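Progress report no. 6 – comparison of two grippers for table clearing
Prepared for: Simard program office
Prepared by: Oisín Mac an tSaoi, Rirkberg workshop
Date: Aug 21, 2024

1. Work since the last report

Both grippers are now mounted and calibrated on the same arm. The Preditz gripper (two parallel fingers) was ready first. The Rutside gripper came later than planned, and its adapter plate had to be drilled again by our shop. We lost 16 working days with this, and the order of the tests was changed so that the arm did not stand still.

We have recorded 600 grasp attempts with the Preditz gripper and 400 with the Rutside. The missing attempts will be made in September. Until then I prefer not to compare the success rates, and I ask that the partial tables in the shared folder are not passed on. 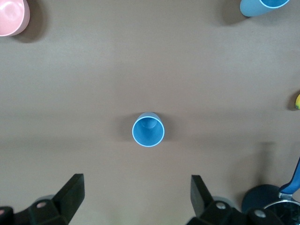
The wrist camera was the second topic of this period. Brayden Petrenko tested three mounting angles and we chose the steepest one, because both fingertips stay in view during the whole approach. With this angle the camera looks straight into an upright cup, and the pale rim stands out well from the brown-gray table. The light blue wall of the same cup is nearly hidden from this direction, so the height must be estimated in another way. Shadows are also a difficulty. The dark patches beside cups and bowls were sometimes marked by our software as part of the object, and the grasp point then moved to the side. Brayden has written a correction for this, but it is tested only with the ceiling lights on.

2. Budget

Spending is within the plan, except for the adapter plate. We cover this cost from the travel line – no additional money is requested.

3. Next steps

Complete the Rutside attempts under the same lighting.
Repeat the shadow test with a side lamp.
Measure wear of the finger pads on both grippers.
Send the full comparison to Simard in October.

One question is open from our side: we need to know if the program office wants the raw camera recordings together with the final report, or only the tables.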